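Towns Should Keep Their Paper Bus Timetables

Last November the transit office in Clandislow stopped printing the route 7 timetable. The saving was 700 dollars a year. I think it was a poor trade.

A printed timetable works without a battery or a signal. My neighbor is 81 and rides to Quintela twice a week. She kept hers on the refrigerator and knew it by heart, except for the holiday page.
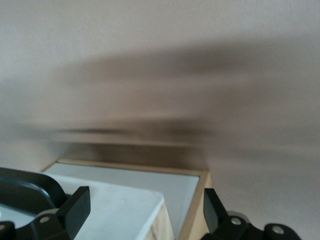
The office says the app is more accurate. On a good day it is. But the bus runs every 30 minutes, and a rider mostly wants to know when to put her coat on. The sheet answered that at a glance – the app wants an update first.

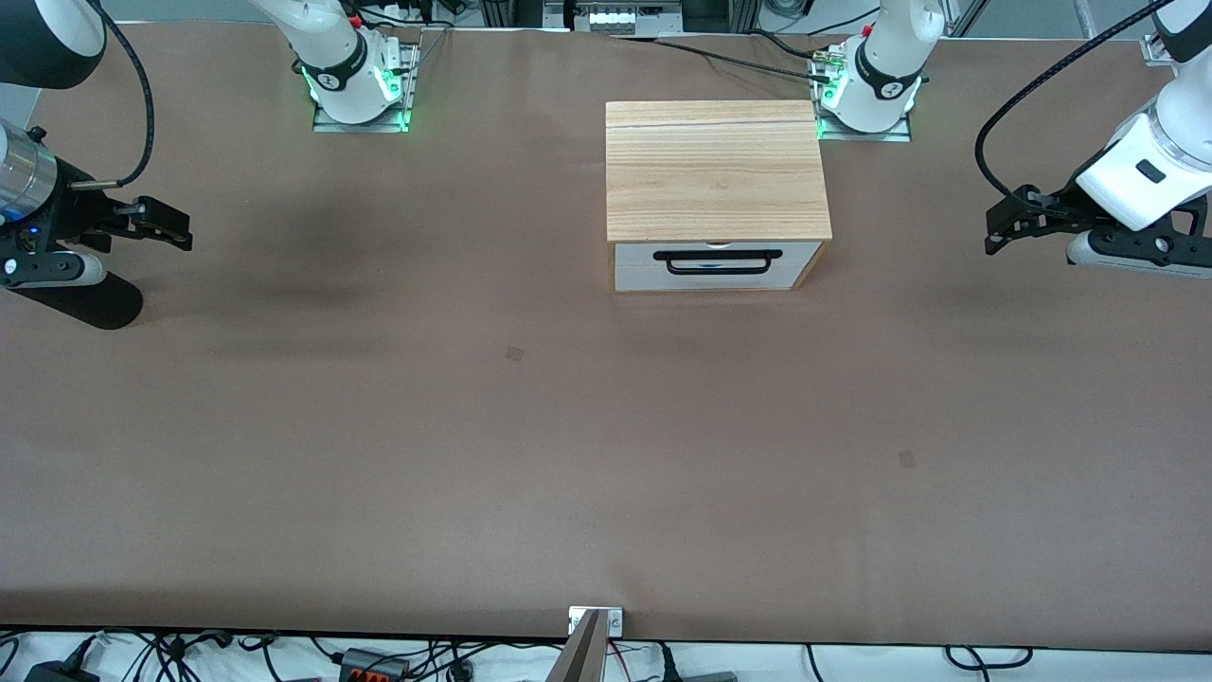 I don't want the app taken away. I use it when it snows. I would like a stack of timetables at the library and on every bus, and one posted at each stop in type large enough to read. Darko still does this, and its budget is smaller than ours.

Jitendra Dhillon

Contact | © 2019 Jitendra Dhillon | Back to top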